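**Kamiteo open day – anyone go?**

**tarmo_r** wrote:
Went on the morning slot. Most of the hall was conveyors and palletising, which I have seen before. The one worth the trip was the bin picking bench at the back, run by Līga Pētersons. Long thin blocks in a divided bin, one arm, one gripper, no fixture for the parts. She let it run and answered questions while it worked. Has anyone got notes on the grasp planning? I missed the first half of the talk.

**juska_a** wrote:
I have notes. Each pick starts with a fresh pose estimate, and the planner ranks grasps by finger clearance before anything else. Blocks lying across each other are scored lower. If nothing passes the threshold, the tool nudges a block and the cell takes another estimate. Quoted figure was nearly 400 picks per shift on mixed parts.

**ThirdAxis** wrote:
400 a shift is slow. We had more than that out of a vibratory feeder at Skustedo, with no vision to maintain.

**juska_a** wrote:
A feeder set up for one part. Change the part and you change the tooling. Līga's point was changeover time, and she did say the rate was poor.

**ThirdAxis** wrote:
Fine, but then show a changeover. Same few blocks going round all day proves repeatability and very little else. And the bin was clamped down. Nobody's stillage on a real floor is held with spring clamps.

**tarmo_r** wrote:
I don't mind the clamps. If the bin shifts, the wall positions in the collision model are wrong and you find out with the fingers. In production you would locate the bin against stops, or measure it each time. It comes to the same thing.

**jhunm** wrote:
What was the divider for? I was at the Falura stand for most of it and only saw it in passing.

**juska_a** wrote:
Transfer from one compartment to the other, then back again, so it can run unattended. The slope also makes the picks near the foot of it awkward. A block lying flat along that edge leaves very little room for the far finger. It took 11 tries on one of those while I stood there, and I wrote down every failure code.

**ThirdAxis** wrote:
So the test rig creates its own worst case. I would have used a plain box.

**juska_a** wrote:
I would not. Corners and edges are where these things stop. If it copes with the divider, the plain box is no trouble.

**jhunm** wrote:
Has it done any real hours, or was it put together for visitors?

**tarmo_r** wrote:
Tõnu Žukauskas from Jõgi asked exactly that. Answer was 2,000 hours on the arm, fewer on the gripper, as the fingertips have been changed. They are planning another session in September with the software side open for questions. Booking is through the Kamiteo front desk.

**juska_a** wrote:
Bench as it stood, for jhunm. Look at the lower face of the divider before arguing about whether it gets used.
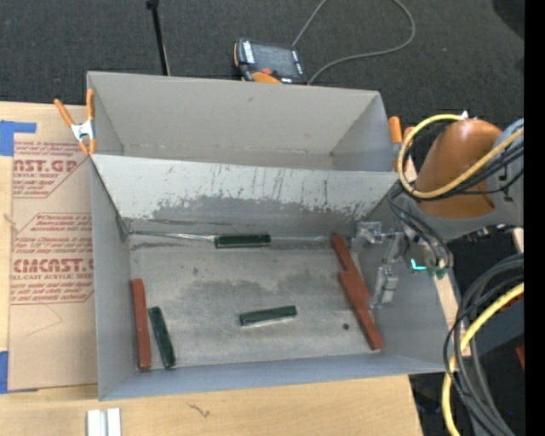
**Events & Visits › Bin picking**

**jhunm** wrote:
Thanks. That is more wear than I expected, and the bin floor is well scuffed too. The two red-brown blocks on the right, next to the gripper, are the sort of pair I would want to see it sort out. Does the planner treat them as separate parts, or does it ever fit one model across both?

**juska_a** wrote:
Separate, according to the talk. I did not see the segmentation output, so I can't say how often it gets that wrong. I'll ask in September.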